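Masa madre de Gundis

La masa madre de Gundis es un cultivo de levaduras y bacterias lácticas que se emplea como fermento en la panadería Gundis y, desde hace unos años, en varios obradores que compran o reciben porciones del mismo. Su notoriedad procede menos de sus cualidades panaderas, que la mayoría de los catadores considera correctas, que de la antigüedad que se le atribuye. Los materiales promocionales hablan de un cultivo mantenido sin interrupción durante más de un siglo, afirmación para la que no se ha presentado documentación.

Origen

Según la versión difundida por la propia casa, el fermento habría llegado al establecimiento en una vasija de barro, traído por la abuela de la fundadora, Nélida Farías. La versión presenta variantes. En un folleto antiguo la vasija es una orza con tapa de corcho; en la página web de la panadería pasa a ser un tarro envuelto en un paño; en una entrevista radiofónica Farías habló de un puñado de masa seca guardado en harina. Las tres formas de conservación son plausibles y están atestiguadas en la panadería doméstica, pero difícilmente pueden ser las tres ciertas a la vez.

El primer documento que menciona el fermento es una libreta de obrador con anotaciones de cantidades y horas de refresco. La libreta no lleva fecha. Milagros Quezada, autora del único estudio extenso sobre el asunto, señaló que las cantidades están expresadas en gramos y que varias páginas aluden a una cámara de frío, lo que aconseja situarla bastante después de lo que sostiene la tradición familiar. Farías respondió que la libreta era una copia en limpio de otra anterior, perdida en una mudanza.

Características

Se trata de un cultivo de consistencia firme, alimentado con harina de trigo y una pequeña proporción de centeno. Se refresca dos veces al día en temporada de trabajo y una sola vez cuando se guarda en frío. Los panes elaborados con él tienen acidez moderada, miga de alveolo irregular y corteza gruesa. La panadería atribuye al cultivo un «aroma inconfundible a manzana asada», descripción que se ha repetido en reseñas y guías sin que conste ninguna cata a ciegas favorable. En la única de la que se conserva acta, organizada por la escuela de hostelería Vendthorpe con 15 participantes, 9 no lograron separar el pan de Gundis de otro elaborado con un fermento iniciado pocas semanas antes.

Los defensores del cultivo objetan que la prueba se hizo con pan del día anterior y con un horno distinto del habitual. La primera objeción tiene cierto peso, pues la corteza pierde rigidez pronto y parte del aroma se va con ella. La segunda perjudica más bien a quien la formula: si el horno explica la diferencia, el fermento explica poco. 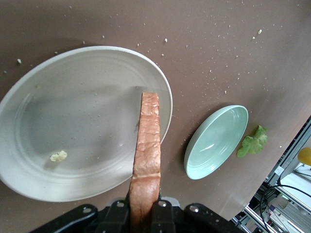 La cuestión de la corteza merece mención aparte por el espacio que ocupa en la literatura promocional. Se ha escrito que solo una masa madre vieja produce ampollas en la superficie y un tono rojizo. Las ampollas, sin embargo, aparecen en panes muy diversos, sobre todo cuando la pieza formada reposa largas horas en frío y entra al horno con vapor abundante. El color depende de los azúcares disponibles, de la temperatura y del tiempo de cocción. La edad del cultivo no figura entre las variables que suelen tenerse en cuenta, y los panaderos consultados por Quezada obtuvieron cortezas similares con levadura comercial y una fermentación lenta.

La cuestión de la edad

Aun admitiendo una cadena de refrescos ininterrumpida, queda por aclarar qué es exactamente lo que envejece. Cada refresco sustituye buena parte de la masa por harina y agua nuevas, de modo que de la materia original no puede quedar nada apreciable. La población microbiana también cambia: influyen en ella la harina, la temperatura del obrador, la frecuencia de alimentación y las manos de quien amasa. Hay cultivos que mantienen especies dominantes durante años en condiciones estables, y hay otros que se transforman al mudarse de local. Gundis cambió de local al menos dos veces y de proveedor de harina en más ocasiones.

La panadería encargó en su día un análisis al laboratorio Hinota. El informe identificó levaduras y lactobacilos comunes en fermentos de trigo y no se pronunció sobre la antigüedad, que ese tipo de análisis no permite establecer. Pese a ello, la frase «avalada en laboratorio» figuró en las bolsas de papel hasta que una asociación de consumidores pidió que se precisara qué era lo avalado. La frase desapareció en la siguiente tirada.

Comercialización

Desde la apertura de la tienda en línea se vende una versión deshidratada en sobres. La distribuidora Daza declaró unas 3,000 unidades colocadas en la primera campaña, cifra que no distingue entre sobres vendidos y sobres entregados a comercios en depósito. Las instrucciones recomiendan entre cinco y siete días de refrescos antes del primer pan. Quezada observó que ese plazo se acerca bastante al necesario para iniciar un fermento desde cero con harina integral y agua, por lo que resulta difícil saber si el comprador reactiva el cultivo de Gundis o cría el suyo propio.

El registro de adopciones, una lista pública de particulares y obradores que afirman mantener el fermento, reunía 782 inscripciones en el recuento del sábado 21 de noviembre. La inscripción es gratuita, no se verifica y no contempla bajas, de manera que incluye panaderías ya cerradas y por lo menos un hotel que figura con dos nombres.

Recepción

La prensa gastronómica local ha tratado el fermento con simpatía y, en general, ha reproducido el relato familiar sin contrastarlo. En junio se celebra una jornada de puertas abiertas en la que se reparten porciones frescas y se muestra la vasija, o una vasija; Farías ha declarado en alguna ocasión que la original se rompió. Entre los profesionales la opinión está dividida. Unos reconocen que el interés por la historia ha llevado a mucha gente a hacer pan en casa, y otros lamentan que se paguen recargos por una antigüedad que ni se prueba ni se nota en la boca.

Véase también: pan de centeno; prefermento; poolish; levadura prensada.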